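Features | Research | People | Archive | Subscribe

Planning for the Second Hand

At the Sondari laboratory, the working day begins at a keyboard. Elīna Siliņa, who leads the planning group, reads through the failed runs logged overnight before any arm is switched on. On a Monday in March there were 61 of them, drawn from a batch of 826.

The group is responsible for Memasus, a planner that lets two arms share one table. Each arm is given its own task, and the software decides which of them may enter a given space, and when. Earlier versions settled the matter by making one arm wait. The present version plans both motions together and checks them again while they are under way.

Thin and see-through objects remain the hardest part of the work. A depth camera may report a clear item as a hole in the table, or place it some distance behind its true position. Wire and rod structures cause similar trouble, as the sensor sees partly the bars and partly whatever lies beyond them. 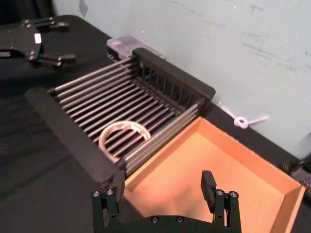

Eglė Jaunzems, the group's perception engineer, has chosen to keep such uncertainty in the data. Her module passes the planner a range of likely positions for each object – wide where the readings disagree, narrow where they do not. The planner then favors approaches that would succeed across the whole range. Planning takes longer as a result, and a limit of 192 candidate paths per request keeps the delay acceptable.

Povilas Paulauskas maintains the replay tool, which steps through a recorded run and shows the decision made at each moment. He considers it the laboratory's most useful product. "We used to argue about what the planner had been thinking," he said. "Now we open the log."

Version 2 of the tool is in daily use by the group. Work on regrasping continues through the spring.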